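Fórum Tanent » Têxteis e lavanderia » Malhas
Tópico: Punho canelado alargado em malha vermelha grossa

drelar_fio
quinta-feira, 2 de janeiro de 2025
Peça de tricô vermelha, grande, fio grosso. Lavei à máquina no programa de lã, centrifugação a 400 rpm, sequei na horizontal. O corpo manteve as medidas. Os punhos perderam elasticidade e não voltam. Composição desconhecida, etiqueta cortada.

travesow77
Centrifugação a 400 é aceitável. O problema costuma ser o peso de água na manga quando se levanta a peça. Como dobra para guardar?

drelar_fio
Mangas para trás, corpo em três. Os punhos ficam enrolados sobre si próprios. 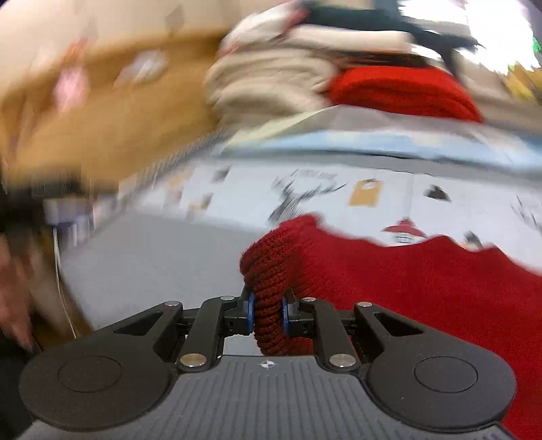

Punho vermelho canelado, enrolado.

A canelura continua bem marcada, só não recupera depois de esticada.

iturra_malhas
Não enrolava. O punho guardado em rolo fica com vinco transversal às nervuras. Deixe-o plano, alinhado com a manga, e sem peças por cima.

travesow77
Discordo. Rolo solto não deforma canelado grosso. O que deforma é cabide, e a centrifugação acima de 500.

iturra_malhas
Em lã talvez. Em acrílico o vinco fica, sobretudo se a peça for guardada ainda úmida. Sem etiqueta não dá para excluir.

drelar_fio
Guardei seca. Cabide nunca usei. Alguém já tentou vapor?

iturra_malhas
Só com a composição confirmada. Vapor em acrílico relaxa a fibra de vez e o punho fica pior.

travesow77
Nisso concordo. Alternativa: fio elástico fino passado pelo avesso, uma volta a cada quatro carreiras, sem repuxar. Tensão a mais franze a borda.

drelar_fio
Vou testar num punho só e comparar depois de uma lavagem.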